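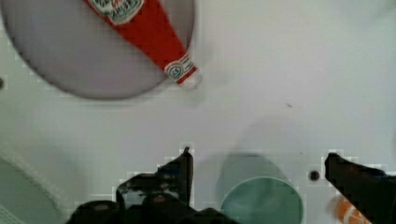 Plate, green cup, orange, ketchup.

Drustby has been designing schools, health centres and the odd swimming pool for 20 years, and for most of that time it has also been designing buildings that don't exist. In September the practice stopped. It will no longer enter open competitions unless somebody pays it to, and it told its clients so in a letter three paragraphs long, one of which was an apology for the first.

The managing director, who wrote the letter and would prefer the article to be about the practice, met me in the studio at half past eight on a Saturday, a time chosen, I was told, for its lack of telephones. The phone rang twice.

"We had a very good year for losing," the director said. "We came second for a library, second for a museum and third for a footbridge, and the footbridge had four entries. I remember thinking that if we got any better at this we'd go out of business."

What settled matters was a timesheet exercise, carried out over the winter by people who then had to put the exercise on their timesheets. It found that the practice had spent nearly 3,000 hours in a single year on work for which there had never been a fee. "I asked for the figure to be checked. It came back higher, so I said we'd use the first one."

The longest single chunk went on Dafis, a harbour town that wanted an arts centre on the site of its old fish market. The brief ran to 176 pages, and the entry was to be anonymous, on two boards, with no text smaller than a stated size and no people shown on the roof. Drustby's team spent the best part of a spring on it. They went up twice by train to look at the fish market, once when it was shut.

"It was lovely work, that's the annoying thing," the director said. "I'd still put those drawings in front of anyone. There was a long room facing the water with a stair you could sit on, before every building had a stair you could sit on. We weren't shortlisted. The feedback was a single line, and the line was about parking."

The winning scheme hasn't been built either. The town has changed its mind about the site and now plans a car park, which the director concedes does at least deal with the feedback.

Giving up competitions is the sort of thing architects announce late at night and withdraw at breakfast. They are how young practices get noticed and how older ones persuade themselves they are still young. Drustby got its own start that way, with a bus station nobody else seemed to want. Isn't there something a bit rich about pulling up the ladder?

"Yes," said the director, and poured more coffee. "I've thought about that a lot. But when we won the bus station it was a form, a sketch and a chat with the council. There were five of us and we did it in a fortnight. Now you need a fly-through and a carbon statement and a letter from an acoustician. A practice of five can't do that on spec. We could barely do it ourselves, and we've got a person whose whole job is fonts."

The new rule is simple enough to fit on the wall by the printer, where it has been put. Drustby will take part in a competition if every shortlisted team is paid, if the fee covers the work asked for, and if the people running it can say where the building money is coming from. Exceptions go to a vote of the whole studio. There has been one so far, for a bandstand, and it was voted down, to the director's private disappointment.

"I like bandstands. I made a speech. It didn't go well."

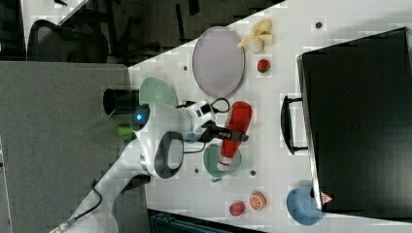 Grasik, which has run design competitions for towns and trusts for years and was sent the letter along with everybody else, replied that it had every sympathy but that a fee for each team would mean fewer contests, and fewer contests would mean the same handful of practices being rung up by the same handful of clients. It added that Drustby was, these days, one of the practices that got rung up.

The director had a copy of that reply and read me the last sentence aloud with some enjoyment. "It's a fair hit. I'd only say that it hasn't rung lately."

There are signs of the idea catching on, though nobody at Drustby will call it a movement. Dudar, a rather larger practice with a rather nicer entrance hall, has said it will ask for payment at the second stage. It hasn't said what it'll do if the answer is no. The two practices have talked about a joint statement and got as far as disagreeing over the title.

In the meantime there are the hours to be filled. Some have gone to jobs that were running late, and some to what the director calls "going home". A smaller share has been set aside for the younger staff, who get 30 hours a year each to draw whatever they please, with no client, no jury and no boards. I asked what they had chosen to do with it.

"Two of them have entered a competition," the director said. "In their own names, in their own time, they tell me, although I can see the printer from my desk. It's for a ferry terminal. They wanted to know what I thought of the roof."

The roof, for the record, was thought to be too heavy at the northern end. The director had stayed until seven on the Thursday helping them with it, and hadn't yet decided how to enter that on the timesheet.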